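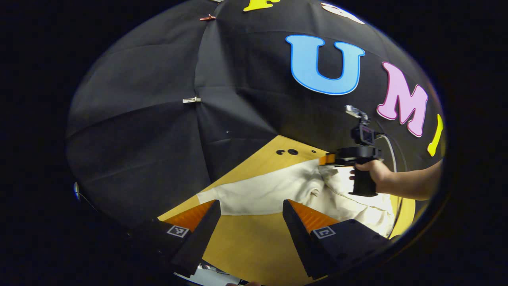 Week 3: Shade, Shelter and Who Pays For It

Reading for this week: the Urnance market chapter in the course pack. It is 50 pages long and at least a dozen of them are maps, so complaints will be heard with limited sympathy.

1. The problem

A street market needs very little: a flat bit of ground, people with money, and something to keep the rain off the cheese. The first two get all the attention from planners. The third is usually left to the stallholder, who then gets told off for doing it badly.

2. Drorkden before the rules

Until the council took an interest, every trader in Drorkden brought whatever cover they owned. Old sails, tablecloths, one well-documented door. The 142 pitches overlapped, dripped on each other and fell out regularly. Trade was excellent.

3. Drorkden after the rules

The new covers were all one size and one colour, and hired from the council by the day. Rows were straightened. Note what happened to the small traders: the hire fee was the same for a woman selling eggs as for a man selling wardrobes. By October the egg sellers had moved to the church steps, where the shade is free and the rules are older.

4. Terms to know

Pitch - the ground, not the stall.
Frontage - the side the customer sees, and the side you are charged for.
Drip line - where the water lands. Usually the neighbour's frontage.

5. For the seminar

Compare Drorkden with Plirnura, where traders bought their covers jointly. Who mended them? Who stored them? Page 399 of the reader has the accounts, with a column headed "sundries" that deserves a hard look.

Written answers, one side of paper. Your normal handwriting size, please - I have seen the other kind.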